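4. Do the cages work?

4.1 What the earlier reports claim

Wire cages placed over turtle nests on road shoulders are now so common in the region that few people ask whether they do what they are meant to do. The usual argument is simple. Raccoons, skunks and foxes dig up nests, a cage keeps them out, and more hatchlings reach the water. We accept the first two steps. The third is often assumed, and the reports we reviewed give little reason to believe it has been tested.

Most of those reports count a nest as "saved" if the cage was still in place and the soil under it was not dug up when someone came to collect the wire. By that measure almost any cage is a success. A nest can sit under a sound cage all summer and produce nothing, because the eggs were infertile, the shoulder was too cold, or a grader packed the gravel over them. Only one of the reports we read checked the egg chambers after emergence, and it did so for a handful of nests picked by the people who had caged them.

There is also the matter of which nests get caged. Crews find nests by watching females dig, or by spotting fresh scrapes the next morning. Nests that are robbed on the first night are often never recorded. When caged nests are later compared with "unprotected" ones, the second group may be mostly nests that had already been dug up by the time anyone saw them. A comparison of that kind would favor the cages even if they were made of string.

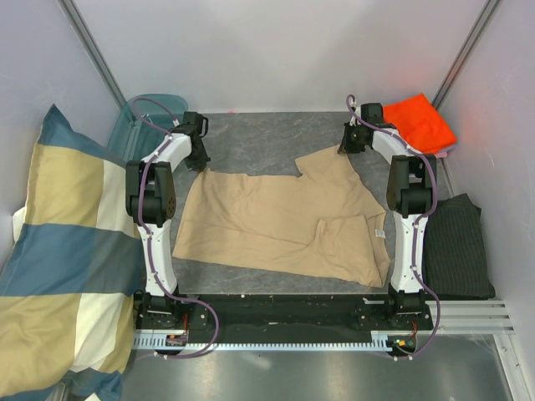 4.2 Our nests and how they were assigned

We followed 364 nests of snapping and painted turtles along four stretches of road: the Vendbridge causeway, the north shoulder at Proltholm, the boat launch road at Simard, and the gravel lane east of Coltemton. Patrols began on 13th May and ended when no new nest had been found for a full week. All nests were marked the same way, with a flat numbered stone set one pace toward the ditch, so that a predator could not learn to follow a flag or a stake.

We would have liked to leave half of the nests open. The permit did not allow it. We were given leave to hold back 40 nests without cages, and these were drawn by lot as they were found, ten on each road. This is a small group for the question we are asking, and readers should keep that in mind whenever we report a difference between caged and open nests. It is still better than no control group, which is what most of the field has had to work with.

Each nest was visited daily for the first 21 days and then twice a week. On each visit the observer noted digging, cage damage, tire marks and standing water. Visits were made in the afternoon. We cannot rule out that our own scent drew animals to the nests, though the schedule was the same for both groups and should not have favored either.

4.3 Losses in the open nests

The open nests were robbed less than we had been told to expect. On the causeway the losses were heavy and early, and they fit the common story well. At Simard they were light, and several open nests there lasted the season with no sign of digging. The Coltemton lane fell somewhere in between. Local opinion held that all four roads were equally bad, and the cage program had been funded on that basis.

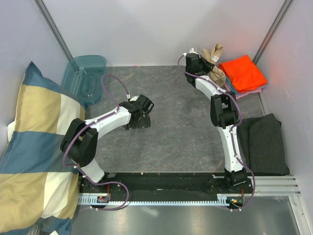
We think the gap between the roads matters more than the gap between the two groups. A predator that patrols a narrow causeway has one line to walk and will find most of what is buried along it. A raccoon at the boat launch has fish scraps and an open trash barrel, and may have no strong reason to dig. If this is right, a cage at Simard costs the same as a cage on the causeway and does much less. We did not measure food at either place, so the explanation remains a guess.

It should also be said that early losses are easier to see than late ones. A fresh hole with curled shell around it is plain to anyone. A chamber opened from the side in August, under tall grass, can look like settled gravel. Our late losses are likely too low for both groups. We have not tried to correct for this, as any correction would rest on a number we would have to make up.

4.4 Hatching under the cages

When we opened the chambers after emergence, the caged nests had fewer empty shells than the tally of intact cages would suggest. Some intact nests held full clutches of dead eggs. Most of these came from Proltholm, where the shoulder faces north and is shaded after midday by a row of spruce. No cage could have helped them. Counting them as saved, as the older method does, would have made the Proltholm work look like the best of the four when it was close to the worst.

A few hatchlings were found dead against the wire on the ditch side. The exit gaps had been cut to the standard size, but runoff had pushed gravel up against them. We do not think the number was large enough to cancel the benefit on the causeway. At Simard, where the benefit was slight to begin with, we are less sure. Programs that collect their cages late and do not look closely at the corners would miss this kind of loss.
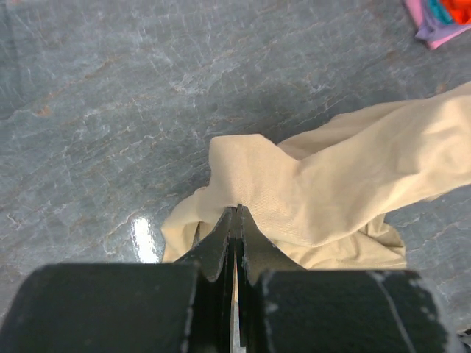 Figure 4. Beige cloth on a gray stone surface with fine pale veins; dark two-fingered gripper at bottom.

4.5 Limits

This was one season, and a dry one on three of the four roads. Snapping turtle nests are deeper than painted turtle nests and probably face different risks, yet we had too few open nests to split the groups by species. We also know nothing about what happened to the hatchlings once they left the gravel. A program that doubles the number of hatchlings and leaves the number of adults killed by cars unchanged may make no difference to the population at all, and for animals that take so long to breed it would be many years before anyone could tell. Until the open nests in other programs are counted as carefully as the caged ones, we see no grounds for extending the cages to the lanes south of Coltemton.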